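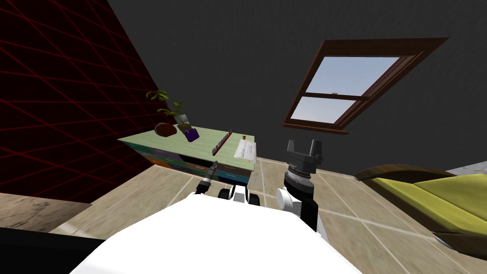

Ranger une chambre, un robot sait faire ? Pas encore, mais on avance !

Amville, 14 oct. 2022 — Chez Elley, on nous pose la question à chaque salon : alors, c'est pour quand, la machine qui range à notre place ? J'aimerais répondre demain. Je vais plutôt vous parler de Paiva, notre programme d'essais en simulation, qui s'ouvre aujourd'hui aux équipes extérieures.

Une commode aux tiroirs de plusieurs couleurs, une plante, des papiers posés dessus, un lit à côté : pour vous, cinq minutes de ménage. Pour un robot à deux bras, c'est un sacré chantier — et je pèse mes mots ! Depuis juillet, nous avons lancé plus de 3 000 essais virtuels, répartis sur 25 corvées. Nos robots en terminent 17 sans aide. Les tiroirs, ça vient. Le linge à plier, on en reparlera...

La version d'essai est disponible sur demande auprès de Javaten, notre distributeur.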